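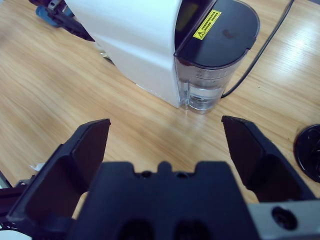

Hestavbridge Publishes Setup and Service Procedure for Biseo Two-Arm Benchtop Cell

Revised manual covers gripper finger replacement, wrist camera checks and the daily warm-up routine

MIYAZAKI, April – Hestavbridge, a manufacturer of small automation cells for product testing, has released a revised setup and service procedure for its Biseo two-arm benchtop cell. The procedure applies to all Biseo cells fitted with parallel two-finger grippers and wrist-mounted cameras. It replaces the service chapter of the original manual and can be carried out by a trained operator with ordinary hand tools and the alignment gauge supplied with the cell.

Biseo cells are used by appliance makers and test laboratories to repeat handling tasks on finished products, such as opening lids, pressing buttons, and removing and replacing tanks. Each cell has two arms mounted to a common base beside a table. The product under test stands on the table in the area both grippers can reach, and the wrist cameras give each arm a close view of its own fingers and of the surface in front of them.

The revision follows a review of service records from the reference cell at the company's Miyazaki workshop. The cell completed 2341 handling cycles during the review period, of which 1802 involved contact between at least one finger and a rigid plastic part. Service staff compared the position of the fingertips at the start and end of the period and recorded every stop that required a person to enter the cell.

"Most stops were traced to the same group of causes," said Chutima Chaiyaporn, service engineering lead at Hestavbridge. "Fingers had been refitted slightly out of square, or a mounting screw had been tightened before the part was seated. The arm then reports a correct position while the tips are somewhere else. The old manual told the operator to refit the finger and continue. The new one has a check between those two steps."

Finger removal and refitting

The largest change concerns the gripper fingers. Under the new procedure, the operator drives the gripper to its fully open position and locks out motion power before touching any part of it. The finger is then released at its base and drawn off in line with the slide. Operators are instructed to clean the mounting face with a dry lint-free cloth and to inspect it for burrs before the replacement finger goes on.

The replacement finger is held against its stop while the screws are brought up by hand, alternating between them. Final tightening is done with a torque driver set to the value on the label supplied with the finger set. Fingers must be replaced in pairs. A worn finger working against a new one will close off center, and the software correction for grip center does not compensate for a difference in tip angle.

With both fingers fitted, the operator restores power, closes the gripper slowly on the alignment gauge and looks for daylight at the tips. If a gap is visible on either side, the screws are backed off and the sequence is repeated. The gripper is then opened and closed three times without a load before the check is recorded as passed.

The manual also adds an inspection of the bracket that joins the gripper to the wrist. A loose bracket produces an error that looks much like a bent finger, and the review found cases in which finger sets had been discarded when the bracket was at fault. Operators should now check the bracket before ordering parts.

Wrist camera checks

The wrist camera moves with the gripper, so the fingers should occupy the same area of every picture when they are fully open. The revised procedure uses this as a quick test. A reference picture is stored when the cell is commissioned, and the operator compares it with a current one at the start of each shift. A visible shift in the outline of either finger means that the camera, the bracket or the finger has moved, and the cell must not be run until the cause is found.

Cleaning instructions for the lens have been rewritten. The earlier text allowed compressed air, which can drive dust behind the lens ring. A hand blower followed by a lens tissue is now specified. No liquid is to be sprayed onto the camera; if a mark will not come off dry, the tissue is dampened first and the lens wiped from the center outward.

Reflections are covered for the first time. Glossy housings, clear tanks and sealed tabletops can return enough light to hide an edge from the camera. Operators are asked to view the product through both wrist cameras after any change in room lighting and to move the lamp before adjusting exposure. Exposure settings are to be changed only when moving the lamp has had no effect, and the new values are entered in the cell log.

"People tend to go straight to the software because it is the part they can change without getting up," said Davoud Amini, who wrote the camera section. "A lamp moved by the width of a hand will often do more, and it leaves the stored reference picture valid."

Products with water tanks and power cables

A separate section deals with test products that hold water or carry mains power. The product is placed first and filled second, with both arms parked clear of it. The fill level is written in the cell log so that the mass handled by the gripper is the same from one run to the next. Any water on the table is wiped up before power is restored to the arms.

Cables must leave the table on the side away from the path of the moving arm. Where this cannot be arranged, the cable is clipped to the table edge with enough slack for the product to be turned by hand. Loose lids and other detached parts may remain on the table only if they are included in the test plan and their positions have been entered in the cell's obstacle map.

Warning labels on the product are to be left in place during testing. Fingers should not be programmed to grip or slide across a label, as adhesive picked up by the tips changes the grip on later cycles.

Two-arm clearance

Because the arms share one working area, the procedure requires a clearance run each time a finger set of a different shape is installed. The run is made at reduced speed with one arm stationary and the other moving through its programmed path, then repeated with the roles exchanged. Only after both runs are complete may the arms be moved together. The parked position of each arm must be checked again at the end, with the product in place.

Pichit Yensuk, who manages field support for the Biseo line, said the clearance run was previously optional and was often skipped after a finger change. "A longer finger makes the arm longer. The controller has to be told, and then someone has to watch it go around once," he said.

Trial at Drusura

The draft procedure was tried at Drusura, a contract test laboratory that operates Biseo cells for makers of small kitchen appliances. Technicians there carried out nearly 40 finger changes using the draft and returned written comments on each. Several were adopted, including a larger diagram of the screw sequence and a change in the order of the camera and bracket checks.

Decha Suwannarat, laboratory supervisor at Drusura, said the bracket check had originally come last. "We were passing the camera, then touching the bracket, then having to pass the camera again. Turning those two steps around took out the repeat," he said. Drusura has since adopted the procedure for its own cells – with a local addition covering drainage of tanks at the end of the shift.

Availability

The revised procedure is supplied with all new Biseo cells. Owners of existing cells can obtain it from Hestavbridge field support at no charge, together with a blank cell log and a replacement label for the gripper. The alignment gauge shipped with earlier cells remains suitable and does not need to be exchanged. Cells fitted with suction tools are outside the scope of the document and continue under the existing manual.

Training on the new procedure is offered at the Miyazaki workshop and at customer sites. Requests should state the serial number of the cell and the finger sets in use.

About Hestavbridge

Hestavbridge designs and services benchtop automation cells for product testing and light assembly. Its Biseo line includes single-arm and two-arm cells.

Press contact

Dušan Beneš, Technical Communications, Hestavbridge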